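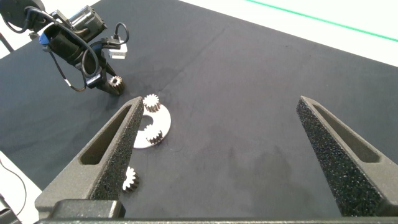 4.2 Finger comparison

We ran the two finger sets, Skoka and Clurley, on the same pair of arms with the same controller gains, 500 trials in all. The Clurley set has the tapered fingers with a window cut in the side and a rough speckled inner face. Fig. 4 is the wrist view with those fingers wide open, the other arm holding one small spur gear near its tip and a second gear sitting in a notch of the white plate. Small parts are the hard case - the tips have to close on the teeth without tipping the gear over. Clurley completed 341 trials counted over both arms, Skoka fewer, mostly slips at the handover. Wrist camera only, no overhead view used.

Fig. 4. Wrist view, Clurley fingers, gear task.

Controller was the Comstead default thoughout. We tried the Ahuja one in August for 2 sessions and dropped it, too much lag on closing. Force limits set by Arvid Wallin, not retuned between finger sets. Pad wear not measured here - see next section.

4 shares 2 comments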